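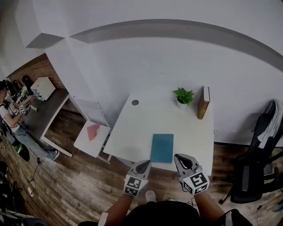 Ticket 2091 - Skiltix helpdesk, facilities queue
Status: open, waiting on part
Item: Retier desk, white top
Subject: desk rocks, book keeps going over

16 August 2025
Desk by the gray-white wall. Rocks front to back when you lean on it to write. The thick brown hardcover has gone over twice this week, once into the plant. Plant ok. Soil down the cable hole, vacuumed most of it out.

Tried so far
- pushed desk tight to wall. Better for an hour, then same
- folded card under front left leg. Worse
- swapped the book and plant round, no differnce, swapped back
- took everything off, put a level on the top. Bubble fine side to side, off front to back

So not the floor I think. The dark-topped desk over by the brick wall stands on the same planks and doesn't move at all.

Reply from Zukach parts desk
Please check the leveling feet are wound in evenly and confirm the max load of 185 lb hasn't been exceeded.

Update 1
Load is a notebook, a plant and a book. No.
Feet - three turn freely, back right one is stuck. Sprayed it, left it overnight, still stuck. Didn't want to force it with pliers in case the thread goes.

Update 2
Got it out with a 11 mm wrench. Thread is chewed for the last bit. Put it back as far as it will go, desk is nearly level now. Still a small knock if you press on the front edge. Writing in the teal notebook is fine. Wouldn't stand a full coffee there.

Needed
1 x leveling foot for Retier. Steinbach catalog lists them but only in bags of 200?? Can Zukach send a single. Happy to pay postage.

Also, separate thing, can log it on its own if you want - the cable grommet at the back left lifts out whenever a plug goes through. Ring looks ok, just loose. Tape for now. Same complaint was on the July list and got closed with no fix so please dont close it again.

Workaround until part comes: keep the hardcover lying flat, keep plant toward the back, chair can stay where it is.

Update 3
Zukach say single foot ok, no ship date yet. Leaving open.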